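Honau packing shed open day

We nearly drove past the turning, which would have been a shame, as the open day at the Honau vegetable shed was the best morning out I've had since April. Kimetti, the growers' co-op that runs it, opens the doors to visitors for one morning each summer, and the queue was already past the weighbridge when we got there!

You start at the washing end (noisy, splashy, wonderful) and follow the roots along to the sorting room. The shed sends out 2000 veg boxes a week in the busy months, made up of whatever has come in from 5 farms, and I could have stood by the tables all day. There's a coloured bin for nearly everything — carrots, onions, beetroot, the odds and ends for soup.
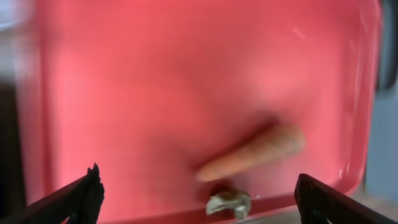 One visitor behind us wanted to know why the carrots go out without their tops, and was told that the leaves draw water from the root, so they come off on the farm and go back on the field. I've been leaving mine on for years, so I went home and twisted the lot off.

The tasting table was at the far end, next to the Bellora juice stall. Try the carrot and apple if they bring it again — I had 2 cups and bought a bottle. Parking is free, the number 127 bus stops at the gate, and the sorting room is chilly even in summer, so take a jumper.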